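Workshop tips: recoating a painted bench top

Wash the top with dish soap and warm water, rinse, and leave it overnight. Wax residue is the usual cause of fisheyes in the new coat. If water still beads after washing, wipe down with mineral spirits and change the rag often.

Sand with 120 grit, then 220. Stop when the gloss is gone – bare spots are fine but need primer. Vacuum, then tack.

Use a 3 inch foam roller for edges and a wide one for the field. On a top 1220 mm long, work the full length in one pass and keep a wet edge. Do not go back over paint that has started to drag.

Dark reds cover poorly over white. Tint the primer gray and plan on three coats. Allow the recoat time on the can, longer in a cold shop.

Full cure is slower than dry to touch. Keep clamps and paint cans off the surface for two weeks.

Pavithra Hegde, updated 2024-10-08
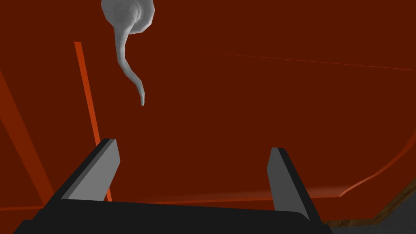

Dark red-brown, one even color across a flat surface (rendering).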